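Diary of the Reading Room, Ostrowski House
2022-01-18

Morning

The room was opened at the usual hour. Post received: the binder's estimate from Filtano for the 1907 parish register, and a renewal notice for the Zarico catalogue subscription. The blind was kept down during the morning, as the register's ink is already faint.
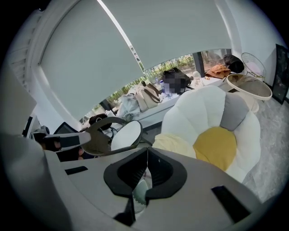 Afternoon

Work resumed on the Calloway bequest. Four boxes were listed, chiefly household accounts and letters concerning the lease of the lower meadow. One bundle had been tied with garden wire, which has left rust on the outer sheets. It has been set aside for cleaning. 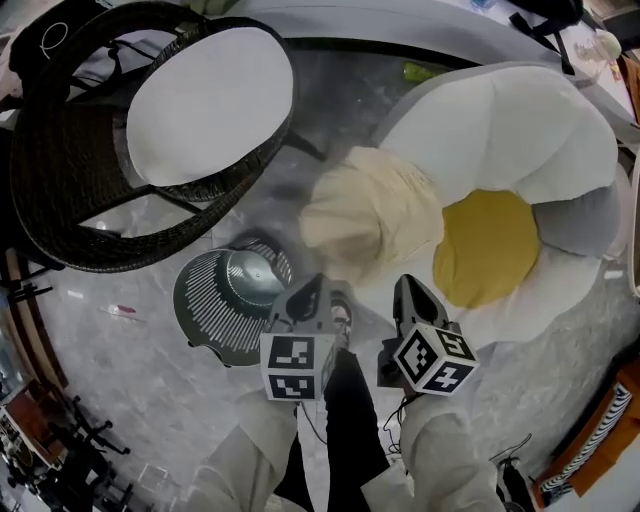 The letters in the second box are out of order and will need to be read through before they can be numbered. Up to 40 of them carry no year. It is proposed to date these by the rent mentioned, which rose each October.

Ansel Ambrose asked whether the bequest might be opened to readers before the listing is complete.

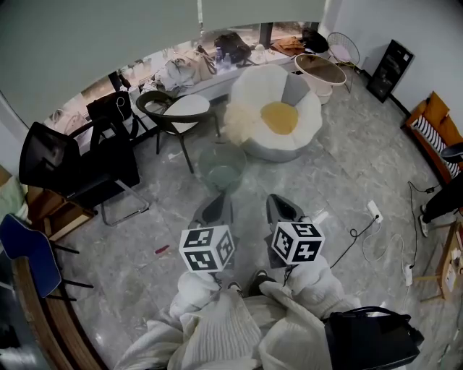 Shoshana Calloway replied that she would prefer the family letters to remain closed until the undated ones had been placed, but that the accounts could be consulted at once. This was agreed.

Filtano to be answered tomorrow.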